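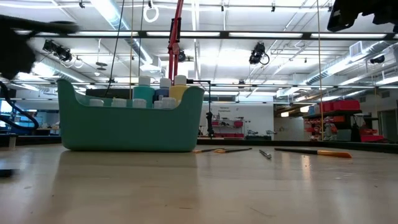
Is the Nenon gripper kit worth it for small bottles?

Looking at the Nenon two-finger kit from Trostari, $2670 with the wrist camera. I want to put little paint bottles into a plastic caddy and take them out again, for an art supply packing job. White screw caps, pretty light, easy to knock over. Has anyone run one on stuff like this? Their demo only shows boxes and I'm nervous!

Answer 1 (4 votes)
We've had ours since August and I like it a lot. The fingers open nice and wide and the tips are narrow enough to get in between bottles. Slow it down near the table though, mine came set way too fast and I was chasing bottles all over the place. The wrist view smears when the arm is moving (see below), so let it stop before you grab a frame.
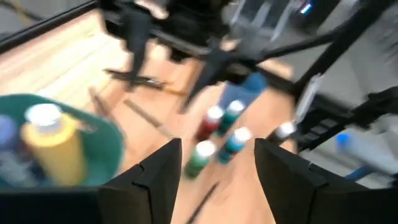
Wrist camera view, fingers open, five bottles out on the table and the yellow one in the bin

Answer 2
get the Westusari one, it was under 2000 when I bought mine

Answer 3
Ask Trostari if the finger pads are included. They weren't in my box (another $141, grr). Without them I dropped plenty of the smooth ones. Support did answer the same afternoon, so there's that.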